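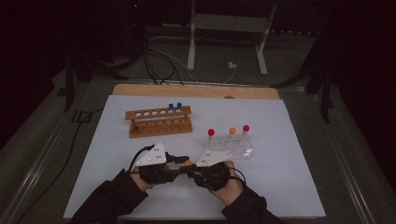 tube rack task, orange cap between the grippers

Bimanual policy drops the second arm whenever caps are close together
posted 1 March 2024 in Sadier forum > Training and data

gwynne_fork
Hi all. Training a two-arm policy from hand-held gripper demos, tubes with colored caps, wooden rack. 60 demos so far, 40 after filtering. Pose tracking runs off the dotted plates on top of the grippers, through the Clesis exporter.

Problem: when the jaws come together in the middle, one trajectory jumps. Sometimes left, sometimes right. Policy learns the jump, obviously. Loss looks fine, replay is garbage. Is this tracking or my action chunking?? Tried smoothing, no change. Happens worst in this layout:
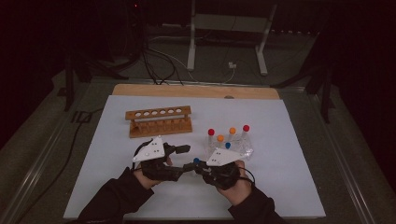
2 replies

loresard_user
Tracking. Don't smooth it, you just smear the jump over more steps.

Plates get close and tilt at odd angles, so my guess is the solver swaps ids or flips one plate. Plot the relative pose between the grippers, not each one alone. If both jump in the same step it's a swap. If only one rotates and the position barely moves, it's a flip.

For a swap, turn on the id lock in Clesis (tracker settings, off by default in the version I have). For a flip, reject any solution too far from the last good orientation and leave a gap. Then mask the gap in the loss. Do NOT interpolate through it, a cap twist is exactly where you need the real motion.

Also check your filtering. If you threw out demos by max velocity you probaly kept the slow flips and lost good fast ones.

One of my runs had 2,395 bad steps before the lock. Haven't recounted since but replay is clean now.

benchrat
had somthing like this, chunk size was too long for me. made it shorter and it went away. might not be your issue though if the raw data jumps

also are both streams on the same clock? mine werent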